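COMMUNIQUÉ DE PRESSE

Plodum publie Flikska 4, son logiciel d'apprentissage par démonstration, désormais capable d'admettre qu'il n'a rien compris

Tultinby, juin. Plodum annonce la sortie de Flikska 4, nouvelle version de sa suite logicielle pour la capture et le tri de démonstrations de manipulation. Le produit s'adresse aux laboratoires et aux intégrateurs qui apprennent à des bras robotisés des gestes que n'importe quel fleuriste exécute en bavardant.

La principale nouveauté tient en un chiffre que les versions précédentes gardaient pudiquement pour elles : un indice de confiance, calculé pour chaque image, sur la position estimée des pinces à main. Quand un marqueur passe derrière un coude ou un bouquet, Flikska 4 cesse d'inventer une trajectoire élégante. Il signale le trou, propose une reconstruction et laisse l'opérateur trancher.

« La version 3 avait beaucoup d'assurance. Nous avons retrouvé des pinces sous le plancher, une fois dans la pièce d'à côté », reconnaît Teodora Radonjić, responsable de la perception chez Plodum. « La version 4 doute davantage. Nos clients nous disent que c'est reposant. » 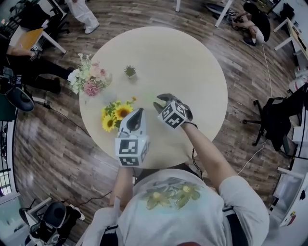
Démonstration à deux mains sur table ronde, avec fleurs artificielles, plante en pot et pinces équipées de cubes de marqueurs.

Les végétaux, vrais ou faux, occupent une place de choix dans le banc d'essai de Plodum. Un vase en verre transparent offre peu de prise aux algorithmes de profondeur, et les pétales se ressemblent tous dès qu'on les regarde d'un peu trop loin. L'équipe a donc composé 40 tâches de rangement et d'arrangement floral, livrées avec le logiciel sous forme de scénarios modifiables. Personne chez Plodum ne revendique pour autant la moindre compétence en décoration.

Flikska 4 apporte également :
- le suivi simultané des deux pinces à 60 images par seconde ;
- un découpage automatique des démonstrations en gestes élémentaires, corrigible à la souris ;
- un planificateur qui vérifie qu'un geste humain reste accessible au bras choisi, avant que celui-ci ne le découvre par lui-même ;
- un journal d'étalonnage lisible, demandé par les utilisateurs depuis la première version.

Le module de planification a été développé avec le bureau d'études Aerts, qui l'emploie sur ses propres cellules d'essai. Son traitement par lots accepte jusqu'à 32 démonstrations à la fois. Au-delà, il les met en file d'attente et le dit poliment.

Flikska 4 est disponible dès maintenant pour les titulaires d'une licence en cours, sans supplément. Les projets créés sous la version 3 s'ouvrent directement ; une conversion recalcule les indices de confiance, avec parfois quelques révélations désagréables sur les anciens jeux de données. La documentation existe en français et en anglais.

À propos de Plodum
Installée à Tultinby, Plodum édite des logiciels de perception et de planification pour la manipulation robotisée.

Contact presse : Teodora Radonjić, Plodum, Tultinby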